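The demo reel for Pondier runs three minutes and never shows the planner changing its mind. I asked Jenő Bakos, who wrote most of it at Fonach, whether that was an editing choice. He said yes, and offered to show me the logs.

The logs are better than the reel. Pondier plans both arms as one body, which keeps them from colliding and makes every replan expensive. With rigid parts that hardly matters. Give it something that sags and the model of the object is stale before the motion starts. On a bad cycle the planner gets 400 milliseconds to find a new path and spends 385 of them checking the old one.
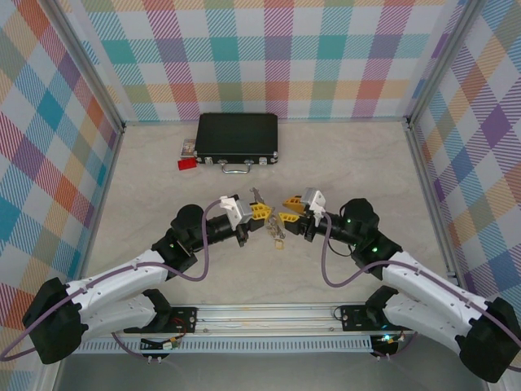
Two arms, one tangle of metal links: the kind of object Pondier's planner has to guess at.

Bakos thinks faster perception will fix this. Valentyna Hrytsenko, who maintains the rival Skarkside toolkit, thinks he is polishing the wrong end. "You can look at a chain all day," she told me. "You still don't know what it does when you pull." Her own software gives each arm a simple controller and lets them argue. It also drops things, a point she raised only after I did.

Fonach plans a release in April. I asked for the failure rate on soft and linked objects and was told it depends on how you define failure. Bakos has three definitions. He likes the second one best.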